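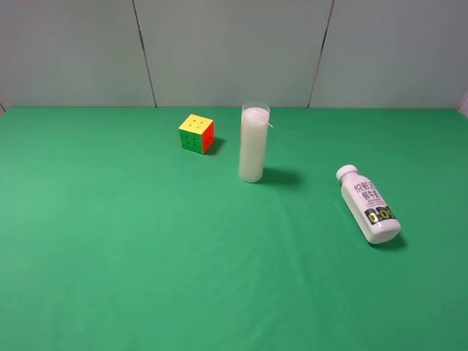
Home Read Try It Ask Us Grown-Ups

Filed under: Machines and How They Learn

How Does a Robot Learn to Pick Things Up?

You have been picking things up since you were a baby. You don't think much about it now. Your hand opens to the right size, closes, and lifts. A robot can't do any of that until it has been taught, and one way to teach it is to show it a lot of examples.

An example is a record of one job, done from start to finish. Say the job is "put the candle next to the cube." A person steers the robot's arm through the whole job. While the arm moves, a computer saves two things many times a second: what the cameras see, and where each part of the arm is. When the job is done, the saving stops. That is one example.

One is not enough. If the robot has only ever seen the cube in one spot, it may reach for that same spot even when the cube has been moved. So the objects go to new places and the person does the job again, and then again.

Modupe Ezeani collects examples for a project called Orirness. On a usual day she records 70 of them. Before each one she sets out the table. A cube might be turned so that a corner points at the camera. A bottle might be standing up in one example and lying on its side in the next.

"Lying down is harder," she says. "The arm has to come at it from a different direction, and a round bottle can roll."

Why pick such different things?

Think about how you would hold each of these:

A puzzle cube has flat sides, so it can be gripped across the middle. But its layers can turn, and a clumsy squeeze may twist it.

A candle in a glass is tall and smooth. Light goes through clear glass, and that makes the edge of it hard for a camera to find.

A plastic milk bottle is wide at one end and narrow at the cap. It weighs a lot when it is full and very little when it is empty – and it can look the same from outside.

A robot that practiced only on cubes would be good at cubes. Mixing up the objects helps it handle something it has never met.

What about the cloth?

A plain cloth in one color makes it easier to tell where an object ends and the table begins. Shadows are still there, and a learning system has to find out that a shadow can't be picked up. Later on, the Orirness team swaps the cloth for other colors and patterns, so the robot doesn't come to depend on green.

What happens to mistakes?

Sometimes the arm bumps something over. The person writes down that the job failed, and the example goes in a separate folder. Out of one set of 70, Modupe put 5 in that folder. Some teams use these to teach the robot what a bad grip looks like.

Try it yourself

Put three objects on a table. Ask a friend to close their eyes and be the robot arm. Use only words to guide their hand to one object. Then move everything and start over. Notice which words you need every time – those are a bit like the patterns a robot has to find.

Words to know

Example: a record of one job, used for teaching.
Grip: the way a hand or robot holds something.
Learning system: a computer program that gets better at a job by studying examples.

More to read
Why Elevators Know Which Floor to Visit First
The Sorting Machines at Torkstead
What Is a Sensor?
Ask Us: Can a Robot Feel Heat?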